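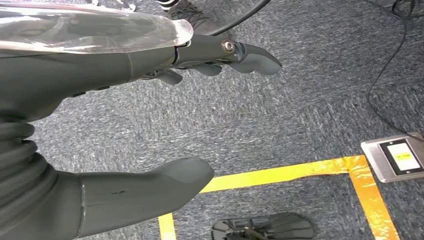

The Mulen Robotics Club is a student club for anyone who wants to spend their spare evenings teaching a robot to do useful things with its hands. Our main project is Inga, and most of what you read on this page is about working with her. We meet in the carpeted room on the second floor at Brevesside, and you'll know you've found the right one by the yellow tape on the floor. Bags, coats and cups of tea stay outside the tape, please! Everything else you might want to know should be somewhere below. Last updated October 27, 2024.

Do I need any experience?
None at all. Some of our keenest members had never written a line of code before they joined. If you can already program or solder, lovely, and we'll probably ask you to help someone who can't yet.

I'm not studying engineering. Can I still come?
Yes! We have people from languages, nursing, music and geography. The club is open to any student at Brevesside, part-time students included.

How many of you are there?
We had 38 members signed up at the end of September. You won't meet them all at once, as we split into small groups and each group has its own session.

What happens in a session?
We begin by reading the notes from the last group, then agree on one thing to try. It could be a new way of picking up a cup, or how the thumb should move when the fingers close. We try it, write down what happened, change something and try again. A session lasts 2 hours, including the tidying up, and it goes faster than you'd think.

What's all the writing down for?
Every attempt goes into the club log, good or bad. It now holds 3,781 attempts, and almost 800 of those were added this term. The bad ones are often the most fun to read. If a grasp fails, put down what you were trying and which finger was where – "didn't work" on its own is no help to the next group.

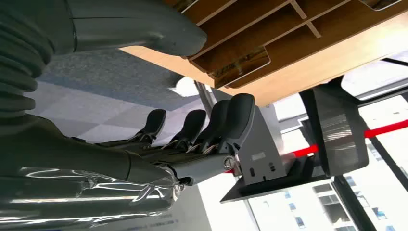

Four fingers side by side and the thumb above, next to the desk.

Why does the hand have fingers and a thumb? Wouldn't a simple clamp be easier?
Much easier! But we wanted a hand that could be tried on cups, door handles, pens and all the other things made for people. There's far more to get wrong, and far more to talk about afterwards. New members usually end up staring at their own hands on the bus home.

Will I get to control Inga myself?
Yes, normally from your second session. You'll do the safety talk in your first one and watch a group at work. After that there is always an experienced member at the stop button while you drive.

Is there a competition?
There is, and we love it. The Clusosden Hands Day is a friendly contest for student clubs, with set tasks on a table and a free round where you show whatever you like. You don't have to take part. Plenty of members come along only to cheer, or to help carry things.

What should I bring or wear?
Flat, closed shoes, and sleeves you can push up. Tie long hair back and take off dangling bracelets or lanyards. A notebook is handy. Laptops can be borrowed from the cupboard if you sign for them.

Can I miss a week?
Of course. Tell your group beforehand if you can, and read the log before you come back.

How do I join?
Fill in the form at the Brevesside student desk or pick one up at any session. You can come to your first session before you decide.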